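Door Overtravel Fault

By Nesma Kabbaj
Last revised in April

Door overtravel is a fault in robotic manipulation in which a gripper keeps pushing or pulling on a hinged door after the door has reached the end of its swing. It is most often reported with drop-down doors, such as those on toaster ovens, where the hinge stop is small and the door acts as a long lever. The usual results are a bent hinge, a shifted appliance, a torn finger pad, or an arm that stops on a force limit with the door still in its grip. The fault is also called hinge overrun, and in older lab notes it appears as "end-stop push."

Background

A toaster oven door turns on a fixed axis along its lower edge. The handle therefore moves along an arc. A person opening the door follows that arc without thinking about it and lets go when the stop is felt. A robot policy learned from demonstrations has to get the same behavior from camera images and recorded gripper motion. If the demonstrations hold little information about contact force, the policy may learn the shape of the arc well and its end poorly.

Handheld grippers made the problem more common. With these tools, a person holds a pair of fingers like those on the robot and does the task directly, and the motion is later used to train an arm. Collecting data this way is quick. The person's wrist, however, gives a little at the end of the swing, and the give does not show up in the recorded path as anything more than a few millimeters of extra travel. A stiff arm that repeats those millimeters puts a real load on the hinge.
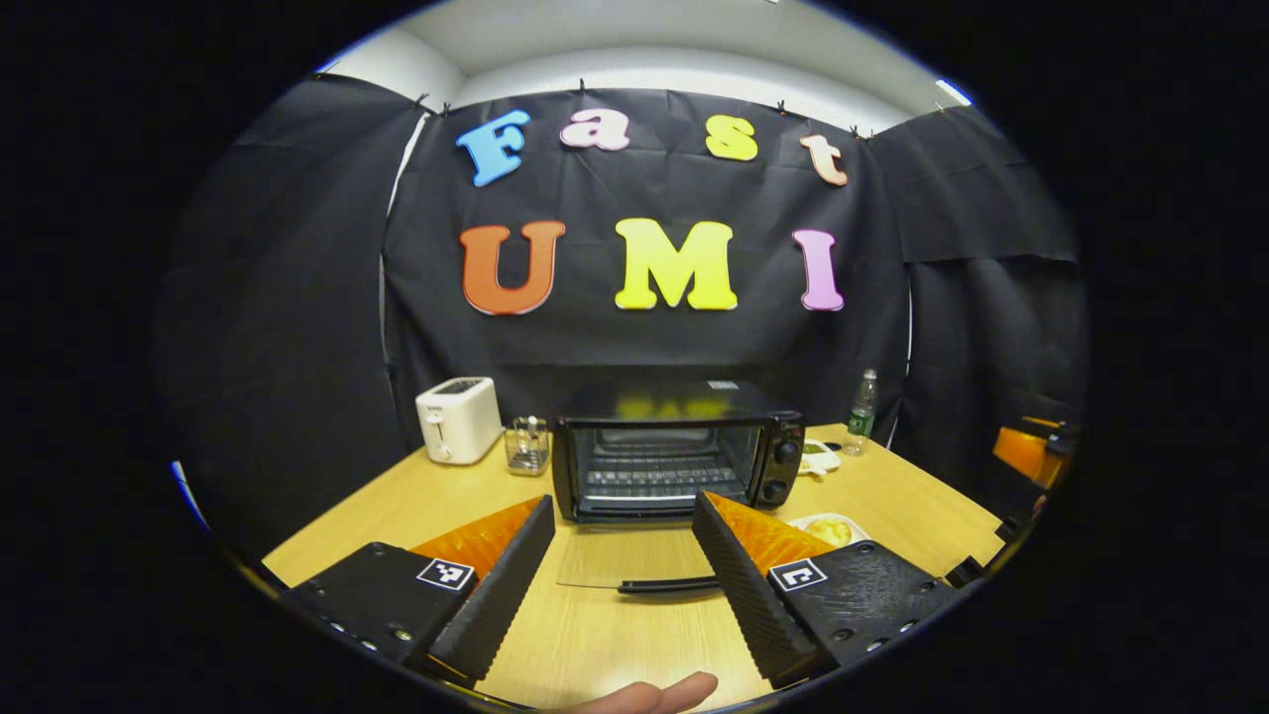
The load depends on where the handle is held. A grip near the middle of the handle spreads the force over both hinges. A grip near one end twists the door, and the hinge on that side takes most of it. Soft finger pads hide some of the error at first, but they wear, and a policy that ran cleanly on new pads may begin to trip the force limit on old ones.

The Boltel incident

The case most often cited took place at Boltel, a small maker of kitchen automation equipment. The company was testing an arm on a task that called for opening a toaster oven, placing food inside, and closing the door. The test program was led by Hanane Gaber, and the arm used a controller supplied by Rekon.

The test had been running since morning when, shortly after 2 p.m., the arm opened the door to its stop and did not release. The controller read the resistance as a position error and raised the motor effort to correct it. The left hinge bent. The oven then tipped forward on its front feet and slid toward the edge of the table. An operator, Calum Semple, pressed the emergency stop before it fell. He was not hurt. The oven had not been switched on that day, and the glass did not break.

The force limit on the arm had been set to 80 newtons. The limit was checked at the wrist and averaged over a short window, and the hinge gave way before the average crossed the line. A review of the log found that the same overtravel had occurred in 9 earlier runs, each time with a smaller force, and that all of them had been marked as successes. The scoring script looked only at the final angle of the door.

Findings

Gaber's report listed four causes. The first was the averaging window, which was too long for a light appliance. The second was the scoring rule. The third was that the oven had not been fixed to the table, so that part of the force went into moving it and the door angle could not be trusted. The fourth was the training set. It held 2000 demonstrations of door opening, nearly all made by two people, both of whom had the habit of pressing the door down firmly before letting go.

The fourth finding was disputed. Joaquim Sequeira, who had worked on the Rekon controller, argued that any policy will sometimes press too hard and that the controller should have caught it regardless of the data. Yasmine Ouali later retrained the policy with the pressing motion trimmed from each demonstration. Overtravel became less frequent but did not stop. Her result is usually read as support for both sides.

Prevention

Common measures include the following.

Appliances are clamped or set on a high-grip mat before testing. Force is limited on peak values as well as averages, and the limit is lowered once the door nears its known end angle. Arms are run in a compliant mode during the swing, so that a position error leads to a small drift instead of a stronger push. Demonstrators are asked to release the handle just before the stop and let the door settle by itself.

Some groups use a sacrificial link between the wrist and the gripper. The Brynjólfsdóttir coupling, a pinned joint that gives way under side load, is the best known of these. It protects the hinge but must be reset by hand after every trip, and it adds length to the tool.

Scoring rules have changed more slowly. The Talero checklist, used by several small test labs, now asks that any run with contact force past the end angle be logged as a fault even if the task was finished.

Related faults

Handle slip occurs when the fingers lose the handle partway through the swing, and the door springs back or drops. Premature release is similar but is commanded by the policy. Rack snag happens when a finger or a held item catches on the wire rack during loading. It can look like overtravel in a force log, and the two are told apart by the position of the gripper.

Comments (3)

dkell_77: We had the same thing on a dishwasher door. The mat didn't help much, clamps did.

Renfro: Does the peak limit give you false stops? Ours trips every time the fingers first touch the handle.

N. Kabbaj: Yes, it can. Most people ignore the peak check for a moment after first contact and turn it on once the door is moving.

Contact the editors | Copyright held by the contributors | Back to top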